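Speaker notes -- Why Your Morning Falls Apart (library talk, Sunday, 4 p.m.)

Slide 1
Hi everybody, thanks for giving up a Sunday. Wait for the back rows to sit. Mention the sign-up sheet for the Skulham walking group before I forget it like last time.

Slide 2
Start with the bus story. I used to catch the 133 from Bayram, and I missed it so often the driver waved at me as he pulled out. Pause for the laugh (if there is one!). I owned two alarm clocks then and slept through both.

Slide 3
Ask for hands: who hit snooze today? Keep your hand up if it was more than once. More than three times? You're my people.
Then the main point -- a bad morning usually starts the night before. I kept a notebook for some 4 months and my worst days all came after evenings when I'd left the whole house in a mess and gone to bed with my phone. Don't get into sleep science here, I'm not a doctor and somebody will ask.

Slide 4
The evening list. Mine lives on the fridge and it's short. Clothes on the chair, bag by the door, phone charging in the hall. Tell them about the month I tried a list with every single chore on it and quit by Wednesday.
If it's going well, add the bit about socks. If they look sleepy, skip it.

Slide 5
Pick your one spot. Everybody has a place in the house where the morning really begins, and for me it's the kitchen counter. I'm useless until I've had coffee, so that's the spot I set up. 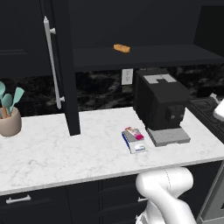

Coffee machine on the counter, what looks like a snack beside it.

Ask what their spot is. Take two or three answers, more if they're chatty. Last time in Osum a lady said the bathtub and we lost ten minutes, which was great, but watch the clock.

Slide 6
Homework! Try one thing for a week, just one. Handouts are in the Flemeo tote under the table -- pass them down both sides. Questions until the library closes up, then stack the chairs.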